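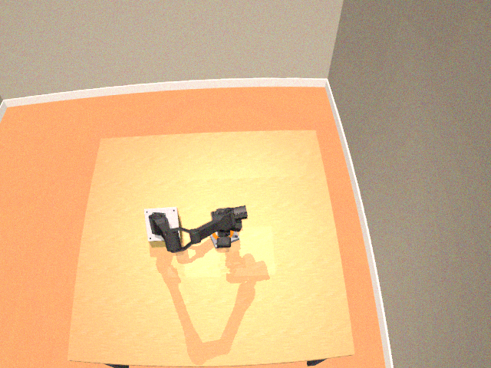

Vellex gripper

The Vellex is a two-finger gripper for small tabletop arms, sold by Plivholm. I've been comparing it with the Hajdu in simulation, and wow, they behave differently!

Comparison

I ran 400 grasps with each gripper, same arm and same controller (Plikedley, version 4). The Vellex closes faster and I love it for blocks and bottle caps. The Hajdu is slower but hangs on better when the wrist turns – my Vellex runs dropped the part 7 times there, the Hajdu ones only 2.

Settings

Leave finger friction at the default until you've checked your contact model (I didn't, and lost a whole evening to it). A softer closing force helps with thin parts too.

Last edited 7/11/25. Real hardware runs start in August.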